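Mudley Brings Its Little Card Holder to the Te Moana Shops This April

After a good many requests from people who are tired of digging through the bottom of their bags, Mudley is happy to share its snap-strap card holder in pale mint green with a light sky-blue lining.

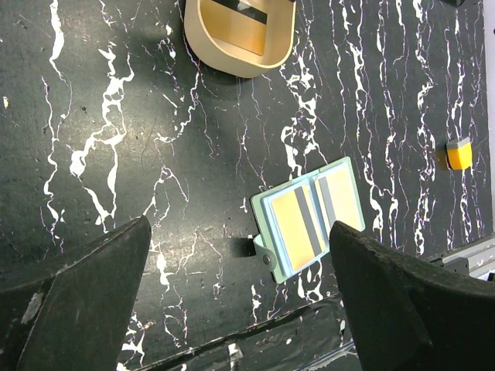 Nadège Renaud had been hoping for a card holder that would open all the way and let her see her cards without pulling every one of them out at the checkout, and she told the Mudley team so more than once over the winter. She also asked that it stay slim, as her old one had grown as thick as a sandwich.

"We listened to Nadège, and to a lot of other folks who wrote to us," said Solange Leite of Mudley. "I must have carried samples around in my coat for months, handing them to my sisters and my neighbors and asking them to be rough with them. The strap was the part we went back and forth on the longest, and I'm so glad we kept the snap!"

The card holder joins the Monia line of small goods, which began with a coin purse and has grown, slowly and with plenty of second thoughts, into a family of pieces meant for everyday pockets and purses. The first run is 422 pieces. Of those, 114 are set aside for customers who put their names on the waiting list, and the rest will go to the Te Moana shops and to the Daden market stall, where the team always enjoys a long chat over the table.

The price is $40. Anyone on the waiting list will get a note from the shop when theirs is ready, and we will gladly hold it for 60 days, so please don't feel you have to rush over on your lunch break.

Questions and press requests are welcome at the Te Moana front desk from 10 a.m.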